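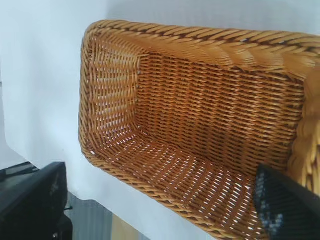 The House on Pavliuk Street Keeps Its Lights On

When the power goes out on the hill above Tridmont, you can usually tell by the refrigerators. They stop humming all at once, and then somebody's dog starts up, and a minute later people come out on their porches with flashlights to ask each other whether it's just them. I grew up with this. My mother kept candles in every drawer in the house, including the one with the good napkins, and I still can't smell beeswax without wanting to play cards.

So I was curious when I heard about a house at the top of the street where, last March, the lights stayed on through two nights of ice. I walked up and knocked, and I ended up staying until well after dark.
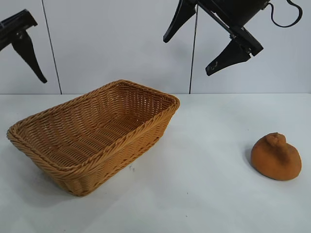

Soledad Sotomayor

The house belongs to Yevhen Maksymiv, a retired electrician who wired half the shops downtown and who will, if you let him, tell you about each one. (I let him. The bakery was my favorite.) He bought the place with its old fuse box still in the hall, and he spent most of a winter pulling out the tired cable and thinking hard about what he wanted to keep running when the line came down.

"Everybody wants the whole house," he told me, pouring tea. "Then they see the price, and they want the refrigerator."

His answer was a small second panel, tucked next to the main one in the basement, with only the things he cares about wired to it: the refrigerator, the furnace blower, the kitchen outlets, the internet box, and a handful of lights. A Sellari battery on the wall feeds that panel when the utility drops out, and a Cirnow transfer switch makes sure the two sources never meet. He's very firm about that switch. Without one, a house can send power back out onto a line that a repair crew believes is dead, and he has friends on those crews.

He figured out the size of the system with a pencil. The refrigerator draws 150 watts when it's running, the blower takes 400, and the lights and small stuff are next to nothing now that the old bulbs are gone. He wrote it all down on the back of a seed catalog, hour by hour, and then he did it again for January, when the blower hardly rests. I asked if there wasn't an app for that and he said he was sure there was, and poured more tea. 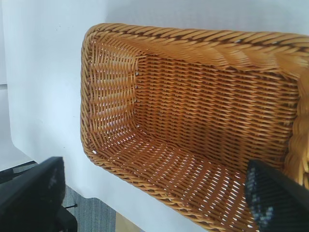 Cable was the part he most wanted to talk about, and I confess I had never given it a thought. The wire in most walls is one solid piece of copper, fine for a run that will never move again, but the heavy leads coming off a battery are made of many thin strands so they'll bend around a corner without a fight. If you want a homely way to picture it, look at the thick rim on the wicker basket, with its twisted bundles plaited together like rope. Battery cable gets its give in much the same way, from a lot of slim pieces lying together. The strands have to be gathered into a proper lug at the end, squeezed with the right tool, and tightened to whatever the maker's sheet says. A loose connection heats up, and Yevhen has opened enough scorched boxes over the years to check his own every spring.

He also pulled a permit, and he'd like you to do the same. The inspector came out twice, the second time over a missing label, and Yevhen speaks of the visit with real fondness.

The night I was there he shut off the main breaker to show me. There was a click downstairs, the lamp over the table dipped for a moment, and the refrigerator carried on humming. Upstairs the bedrooms had gone dark. He doesn't mind that at all, he said, he knows where his bed is.

He lit a candle for me anyway, and I walked home down the hill a little after nine with the porch lights on all the way to the bottom.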